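Home | Shop | Tops | Layers | Sale | Size help | Cart

Nyberg Long Sleeve Top – pale lavender gray

Hi again! So many of you wrote in August to ask when the Nyberg was coming back that I got a bit embarrassed about how long it took. It's back. Same cut as before, same soft lavender gray (more gray in the evening, more purple next to a window), and I've kept the textured panels because those were what people wrote to me about the most.

I started Mesten with 4 styles, and the Nyberg was the one I made for myself. I wanted a long sleeve I could wear for a walk with the dog and then keep on for dinner at my sister's, without looking like I'd come straight from the gym. It's smooth where a bag strap or a jacket would rub, and then you get those fine diagonal lines in the textured parts. I really love those lines! They give a plain color something to do.

Fit

Close but not tight. I'm between sizes in nearly everything and I wear the smaller one. If you like to layer it over a T-shirt, go up. The sleeves are on the long side – I have long arms and I was tired of cold wrists – so if yours are short you may want to fold the cuff back once. Eduard Hrubý, who cuts our patterns, thinks I should shorten them. We've been having that argument for two seasons and I'm winning.

Length is 60 cm from the shoulder in a medium. It covers a waistband fine and stays put when you reach for a high shelf.

If you already own the Edness, the Nyberg is a little narrower through the body and has a softer neckline. Same size should work for you.

Washing

Cold wash, inside out, with other light stuff. Please skip the fabric softener. I dry mine flat on the spare bed overnight, and it's normally ready by breakfast. A hanger will pull the shoulders out of shape if the top is heavy with water, so fold it over a rack if you don't have the space. No dryer!

To fold it, lay it face down, smooth the seams with your hand, bring the sleeves in and fold up from the hem. It packs down small enough that I take two on a weekend trip. 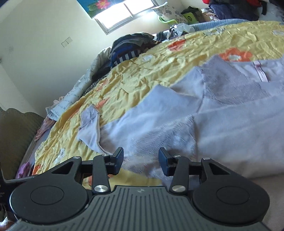 Nyberg top laid out flat, with the cuff and textured panels showing.

Colors get tricky on screens, so if you're trying to match it to something, email me and I'll mail you a little swatch. It goes nicely with navy and with faded denim. I've also been wearing it under the Vinulero vest, which is a warm brown, and I like those two together a lot more than I expected to.

Shipping and returns

Orders leave here within 2 working days. You've got 21 days to send it back if it isn't right, tags on please, and you can swap sizes once for free. Put a note in the parcel telling me what was off about the fit – I read them all and they go straight to Eduard's table.

Small and medium usually sell out first. If yours is gone, leave your email on the size button and you'll get a message when the next batch is in.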